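Can a machine clear your table yet? Gladys Lema grins. "Nearly! Ask me in December."

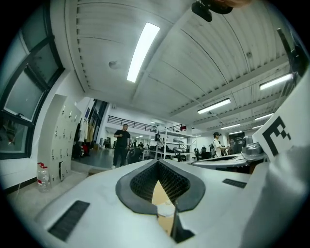
Lema has spent 3 years at Hindalano on the small chores, wiping, sorting, picking up scraps, and she still lights up over them. "A mug is easy now. Paper is a pig." She likes a big room with shelving, office chairs and people busy at their own jobs, as homes are never tidy either.

So how many goes does it need? "We have 3,905 of one chore. I thought 1,000 would do it!"
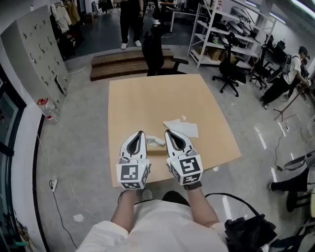
And folding shirts? "Slowly. My gran would beat it, and she'd be chatting the whole time."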